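Looking After Your Knits, and What to Bring on the Day

The winter clothing drive opens again at Okstead Hall on 5th October, and as in past years most of what comes through the door will be knitwear. Last season we sorted 1,000 garments, and far too many of the jumpers had to be pulled out because they had been hung on wire hangers, stuffed wet into bags or folded so tightly that the creases wouldn't come out. A few minutes' work at home saves us a lot at the sorting tables, and it will do your own woollies good as well.

Start with washing. Anything you bring in should be clean and completely dry. Check the label first. If it says hand wash, use cool water and a small amount of wool wash, press the garment gently against the side of the tub and leave it for 11 minutes or so. Don't wring it. Lift it out with both hands under the weight of it, because a wet jumper picked up by the shoulders will stretch and stay stretched. Roll it in a dry towel and kneel on the roll. Then unroll it and lay it out flat, away from the heater and out of direct sun.

Cotton knits are tougher and most will go through the machine on a gentle cycle. Turn them inside out, do up any buttons and wash like colours together. Greys and charcoals can go in with blues but keep them away from anything with a white fleece lining, or you will be picking lint off until Christmas.

Laying out is the part people skip. Find a clear table big enough to take the whole garment with the sleeves out. A bed will do, but a hard surface is better since you can feel where the fabric is still doubled under itself. Put the body down first and smooth it from the middle towards the side seams with the flat of your hand. After that, deal with the sleeves one at a time. Take hold of the cuff and draw the sleeve out from the shoulder until it lies in a straight strip. Don't tug. If the sleeve has twisted, lift it by the cuff and let it fall back the right way.

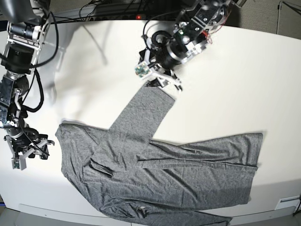 Once both sleeves are out straight, go back to the body. It will usually have shifted while you were busy with the arms, and the hem is the place where wrinkles collect. Smooth it down again, pull the neckline open so it isn't bunched, and make sure any front band is lying flat along its full length. Heathered greys hide creases well, so run your hand over them and don't trust your eyes.

Now fold. There are plenty of ways to do this and Libor Michalík, who has run our knitwear table for a good while, will tell you his is the only one. It goes like this. Turn the garment face down. Bring one side in to the middle of the back, then fold that sleeve down so it runs parallel to the side. Do the same on the other side. The sleeves should lie on top of the body without crossing. Bring the hem up to the halfway point, then fold again to the neck. You should end up with a rectangle that sits flat on a shelf with the neckline showing, so that someone can see what it is without opening it.

Heavy knits need only the one fold across. If you force a second one you get a hard ridge through the chest that takes a good steaming to shift. Cardigans should be buttoned before folding. Hooded tops go hood down, folded back over the body last.

A word on pilling. Small bobbles under the arms and down the sides are normal and we don't turn a garment away for them. A cheap fabric comb will take most of them off. Lay the jumper flat, hold the fabric firm with one hand and comb in one direction only. Peter Kratochvíl has 2 electric shavers which he is happy to lend out, but please return them with the lint tray emptied. Last year one came back packed solid.

Holes are another matter. A pinhole on a seam can be caught with a few stitches in matching thread. Anything bigger than a five-cent piece needs a proper darn, and if you can't do it, pin a scrap of paper beside the hole and put the garment in the mending tub by the kitchen door. The mending group will get to it. Moth damage should stay at home, please. If you've found moths in a drawer, put the clothes in sealed bags in the freezer for a couple of weeks and talk to us before bringing anything in.

Storage is on a lot of people's minds at this time of year, as the warm weather is coming and the heavy things are going away. Wash them before you store them, even if you've worn them only once. Moths go for skin oils and food spills, and a mark you can't see in May has a way of turning up yellow later. Cotton bags or a lidded tub are both fine. Vacuum bags are all right for doonas but they flatten wool badly. Cedar blocks help a little if you sand them now and then to bring the smell back. Don't pack a tub so full that you have to lean on the lid.

On drop-off day, enter by the Mevach Street side, as the front steps are being repaired. There is room to pull in briefly beside the bins. Please bring things in open boxes or shopping bags and not in tied garbage bags, which have to be cut open and then can't be used again. Adults' sizes go on the left-hand tables and children's on the right. Socks must be in pairs. We can't take underwear, swimwear or school uniforms this time, though the Rasero Road shop will accept uniforms if the crest has been removed.

We are short of men's jumpers in the larger sizes and plain cardigans in any colour. We have plenty of scarves. We also need boxes, and would be glad of up to 200 of the flat-pack kind if anyone has a contact. The Zeman warehouse used to let us have theirs but they've changed to plastic crates.

If you can give an hour at the folding tables, put your name on the sheet inside the hall door. Tea and biscuits are provided, and there are chairs for anyone who would sooner sit and match socks.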